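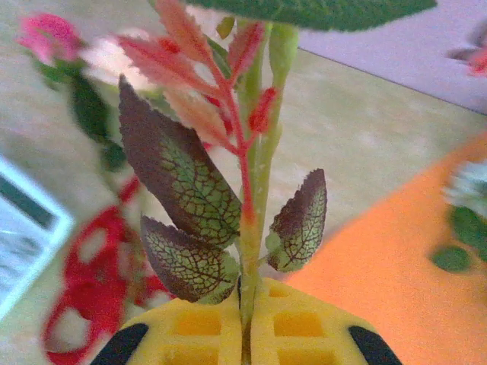 Clorby Interior Planting
Minutes of the display and stock meeting, November
Held in the Jorkevberg workroom, 2:00 p.m.

Present: display lead, stock controller, two stylists, purchasing, transport.
Apologies: accounts.

1. Minutes of the previous meeting

Accepted with one correction. Under item 4, "moss mats" should read "moss sheets." The mats are a different product and were not discussed.

2. Artificial foliage, mixed stems

The stock controller reported that the count of single stems is complete. The total is 429, against a ledger figure that had not been updated after the spring installation at Manen. The ledger will be corrected to the counted figure. Stems held at client sites are not included.

Discussion moved to the variegated stems, the type with a dark burgundy margin, lime-green center and reddish veins. The stylists consider these the most useful item in the range for close viewing. The vein pattern holds up at short distance and the toothed edges read well from the side. Purchasing noted that they cost more per stem than plain green and asked that they be kept out of ceiling work.

The red side stem with the young pinkish-red leaves was also discussed. One stylist prefers to remove it where the planter sits against a warm-colored wall. The display lead does not want it removed, as the stem cannot be put back neatly once cut. Agreed: side stems stay on. If a plainer look is wanted, bend the side stem behind the main stem or pick a different item.

Main stems have a slight gloss. Under spotlights at Manen this was noticeable from the seating area. Options raised were a matte spray, lower planting depth, or more leaf cover at the base. Matte spray was tried on offcuts and left a white bloom in the leaf joints. Agreed to use leaf cover for now. Purchasing to ask Zariņš whether the stems can be supplied with a duller finish.

3. Shaping and handling

The current handling sheet says to open the leaves by hand, starting from the top. Transport pointed out that stems opened from the top tend to get crushed lower down when they are stood in the bins. The sheet will be changed as follows:

Hold the main stem below the lowest leaf. Do not hold by the leaves.
Open the large lower leaves first and set their angle.
Leave the young top leaves until the stem is in its final position.
Do not twist the side stem at the fork.
Check that no leaf is folded under itself before the stem goes into foam.

The display lead asked for a line on leaf direction. At present all the large leaves in a planter are sometimes turned to the front, and the result looks flat. Wording agreed: "Set large leaves at different angles, with at least one upright." The stylists will supply a sketch.

4. Cleaning

Dust is collecting in the toothed leaf edges on stock returned from Manen. A soft brush removes most of it. Compressed air was tested and is faster, but it moved the smaller leaves out of position and they had to be reset. Brush to remain the standard method. Damp cloth may be used on the main stem and on plain green leaves only, until purchasing has an answer from Zariņš on whether the dark margin color is fast.

Cleaning time was recorded at 5 minutes per planter. Transport thought this low for the taller units. To be timed again on the next return.

5. Storage

Dark green overhead leaves and the variegated stems are at present kept in the same bins. The large leaves press down on everything below them. The stock controller proposed separate bins, which needs one more bay on the north rack. The bay is taken up by empty planters, 2 of which are cracked and can be written off. The rest will move to the mezzanine.

Agreed. Bins to be labeled on the short side so they can be read from the aisle.

6. Jorkevberg lobby

The client has approved the planting plan with one change: no hanging foliage over the reception desk. The stems released by this change go to the planters beside the stairs. Foam depth in those planters is to be checked before delivery. The drawing shows the old liners.

Delivery will be before opening hours. Transport needs the access form returned by the client and does not have it yet.

7. Actions

Correct ledger to counted figure: stock controller
Query to Zariņš on finish and color fastness: purchasing
Revise handling sheet: display lead
Sketch of leaf angles: stylists
Repeat cleaning time: transport
Clear rack bay and label bins: stock controller
Foam depth, stair planters: stylists
Access form: transport

8. Any other business

The glue gun in the workroom has a loose trigger. Use the spare.

Meeting closed at 3:10 p.m.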